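**Handheld grippers vs remote control for teaching — what are you lot using?**

**tapewidth** — Mar 29, 2026

Ok quick one, between jobs. We've been on the remote control rig (Pinheiro arms, leader and follower) for ages and I'm getting fed up. Slow, everyone's wrists ache, one demo takes forever. Trying handheld grippers at the Skornley site instead. Marker cubes on the handles, one in each hand, you just do the task yourself and no arm needed till later.

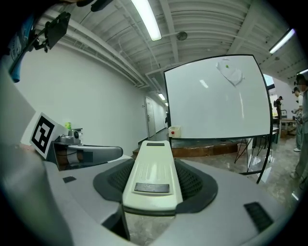
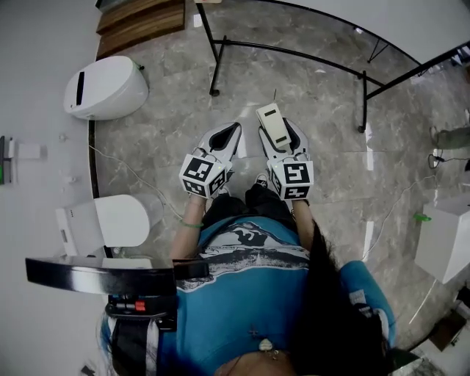

Grulel reckons go handheld for everything and flog the leader arms. Not so sure. Anyone done the switch properly? Main worry is whether the arm can even reach where a person's hands went.

**Grulel:** never said flog them!! Said stop using them for pick and place. Different thing. For anything where you lift it, move it, put it down, handheld wins by miles. Got 80 demos in an afternoon, remote control I was lucky to get 30 and half of those I binned

**oddsocket:** Reach is the real problem yes. People twist at the waist without noticing, step sideways, lean. Arm's bolted to a post, it can't do any of that. We had 1,452 demos in the folder and a big chunk were no use at all — the hands went behind where the shoulder joint would be. Check the reach BEFORE you record loads. Wish I had

**tapewidth:** ouch. how did you check, after each one or at the end?

**oddsocket:** End. that was the mistake. Now we do 5, replay them on the arm at slow speed, then carry on if it's happy

**kettle_lead:** Going to disagree with most of this. Remote control is slow becuase it's making you move like the robot. That's the point of it. If the person driving can't do the job through the arm then the arm probably can't either, and you find out on day one. With handheld you find out in August.

**Grulel:** or you find out your driver is rubbish. Took me weeks to get decent on the leader arms. Any new starter can pick up a gripper and be ok by lunch

**kettle_lead:** Ok by lunch, fine, but do they all do it the same way? Ours didn't. One went in from above, one from the side, one swapped hands halfway. Policy came out dithering, hovered over the thing and never closed.

**tapewidth:** had that with the arms too tbf. Two drivers, two habits

**pocketful:** Speed! Noone's said speed. People are quick with a gripper in their hand, way quicker than the arm will go. Tell them to slow down and they speed up again after ten minutes. And keep the markers facing a camera, if a hand turns over and covers one the tracking jumps.

**oddsocket:** +1 on markers. Also open the fingers fully before each go, otherwise your widths drift

**kettle_lead:** Does anyone mix the two? Navarano write-up said handheld for the bulk then a few by remote control on the real arm for the awkward bits. Haven't tried it, looked sensible

**Grulel:** yeah doing that for plugs and anything tight. Remote control there, fair enough, you want to go gently and see what the arm's fingers are up to

**tapewidth:** right, so leader arms stay for now. Will do the 5 and replay thing tomorow, same task with both kits and same two people. Anyone know if the replay needs the wrist offset put in by hand or does it take it from the cube?

**oddsocket:** by hand on ours. measure it twice, I had the sign wrong for a week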